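Workshop Tips
08/03/2020 — posted by the Clanora workshop desk

Can a machine sort your loose screws yet?

Readers ask this more than any other question on the automation pages. The short answer is partly. A robot arm can pick up a screw and put it in a tray. Doing it all afternoon with mixed sizes on a cluttered bench is harder, and a person with a magnet is still much quicker. At the Loltier workshop in Prurkport we tipped out a jar of 188 mixed fixings and sorted them by hand in nine minutes.

If you want to try a pair of arms on the job, these points will save you some trouble.

1. Use a shallow tray with smooth sides. Deep jars are no good, as the fingers foul the rim before they reach the bottom.

2. Keep the batch small. Shiny screws lying side by side are easily taken for one piece, and short ones end up beside the tray as often as in it.

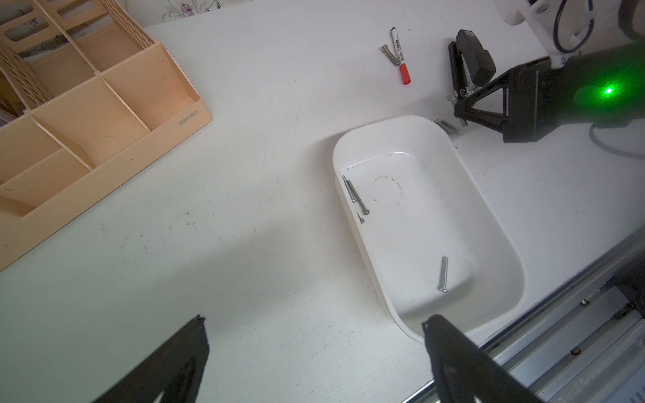
A white tray and silver screws, with grippers on both sides of the job.
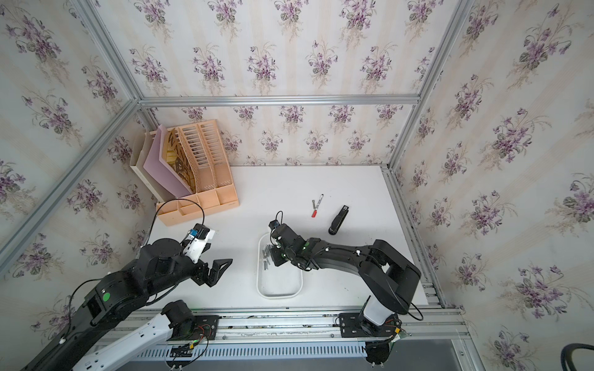
3. Clear away what you don't need. Pens and staplers get knocked, and a rolling marker can push a screw well out of reach.

4. Wipe the tray between batches. Dust and old marks can confuse a camera — a damp cloth will do.

5. Leave the final check to a person. Thread sizes that look alike to us look alike to a camera too. Run a nut on by hand if in doubt.

For a home shed I would still buy a magnetic dish and a set of labelled drawers. We'll try washers next.

Filed under: Workshop > Sorting and Storage

Recent tips
Can a robot fold a tea towel?
Đoàn drawer labels: which glue holds
Getting rust off old hinges
117 uses for a jam jar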